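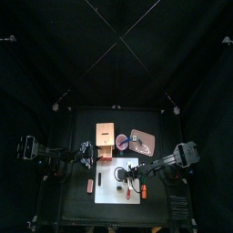
Jonalyn Maglaya
2025-05-31

Spent the evening sorting out the small wooden box with the drawer. It has been collecting odds and ends since we moved to Morham and I wanted it usable again. Posting as I go.

1/ The box is pale pine with a narrow slot in the top. I used to drop receipts and coins through it. The drawer catches whatever goes in. It sticks a little on the left, so I rubbed a candle stub along the runners. Two passes did it.

2/ Before anything else I pulled the drawer and went through what was inside. Three piles: keep, give to Simon, throw out. The throw-out pile was mostly receipts from Primport, some 50 of them, the oldest from September.

3/ Wiped the box with a barely damp cloth. Bare pine marks easily, so no spray on it.

4/ Put white paper down for the small pieces. They show up better against it and I stop losing things on the dark tabletop. The green blocks went on first, standing up in a row with a bit of space between them.

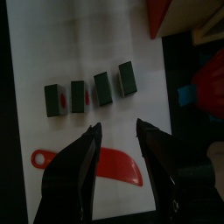 Green blocks in a row, red-orange scraper in front.

5/ The scraper is the one I use for labels and old tape. It has a hole at one end, so it could go on a hook, but I'd rather have it in the drawer where I look first.

6/ Someone asked about the blocks. They came in a mixed bag from the Toltus shop. I didn't pick the color.

7/ Rule for the drawer from now on: if it doesn't fit with the drawer shut, it lives somewhere else. Tape and scissors are already in the kitchen.

8/ Simon, your pile is in a bag by the front door. Please take it this time.

9/ Still need to find a place for the spare cable. Shelf in the hall, probably. Will do that one tomorrow.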